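Khurana Stay-Put Fitted Sheet, Deep Pocket
Home > Bedding > Sheets > Fitted

Sizes: twin, full, queen
Colors: red, slate, cream, bottle green
Fabric: cotton, plain weave
Pocket: fits mattresses up to 10 inches deep
Page updated 2018-10-02

What we think of it

Fitted sheets are sold with a lot of big promises, and we have stopped believing most of them. "Never comes off" is the usual one. Every fitted sheet comes off if the mattress is too thick for it, or if the person on top sleeps like a dog chasing rabbits. The Khurana comes off less than the others we stock. We would not put it any stronger than that.

The difference is the elastic. Cheaper sheets have it at the four corners only. On this one it runs all the way around the hem in a stitched channel, so the long sides get pulled under as well. It makes the sheet a bit more annoying to put on. Start with a corner at the head, go to the opposite corner at the foot, then do the other two. If you are fighting the last corner hard, the mattress is deeper than the pocket and you need a different sheet.

About that pocket. The packaging says "deep pocket," which means nothing, as there is no rule for how deep deep has to be. We put a tape measure on it and we are happy to say 10 inches. The maker would like us to say more. You can force it over a taller mattress, and it will look fine until somebody sits on the edge.

Thread count

The count on the label is 176. People write to ask if that is a misprint. It isn't. It is a normal number for a plain cotton sheet, and we wish more sellers would print theirs without doing tricks with it. When you see a cheap sheet claiming 2,000 or 3,000, be suspicious. There is only so much room in a square inch of cloth, and numbers like those usually come from counting every strand twisted into each yarn. A sheet can carry a huge count and still feel like a shower curtain.

This one feels crisp out of the bag, a little stiff even. It softens with washing. If you want slippery and shiny, you want a sateen, and the Cekiner sateen is two pages over. It snags more easily and costs more. Some people love it.

Color and washing

Wash warm, tumble low. Wash the red alone for the first few loads. The label calls it "colorfast" and we have seen pink pillowcases that say otherwise. Slate and green are better behaved, though we would still keep them away from white towels early on.

Expect some shrinkage. We allow for it in the pocket depth given above, which was measured after washing.

It wrinkles. There is a line on the maker's leaflet about "easy-care smoothness" that we have left off this page. Cotton creases, and you can iron it if that bothers you. We don't.
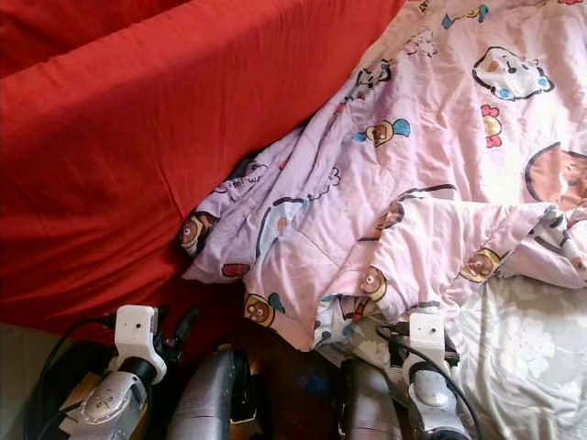 Red, with a cartoon-print quilt in pale pink (quilt not included).

Who should skip it

Anyone with a pillow-top mattress. Anyone with a thick foam topper, unless the mattress under it is thin. Anyone who runs hot and expects a sheet to fix it; the word "cooling" turns up on half the bedding sold today and we have yet to find out what most of it is supposed to mean.

Bunk beds are fine as far as fit goes, but getting full-hem elastic around the top bunk is a job for someone with long arms. The Buvero corner-strap sheet is easier up there, and it costs less.

Straps and clips

We get asked to bundle these with a set of under-mattress clips. We tried the clips. They hold for a while, then they chew a small hole in the hem. We don't sell them.

Shipping and returns

Ships folded in a paper band from our warehouse in Ulludville. Flat sheet and pillowcases are sold separately. Unwashed sheets can come back within the usual return period for a full refund. Washed ones can come back if a seam or the elastic has failed. Cream in queen has been out of stock since June and we have no date for it, whatever the maker's own site says.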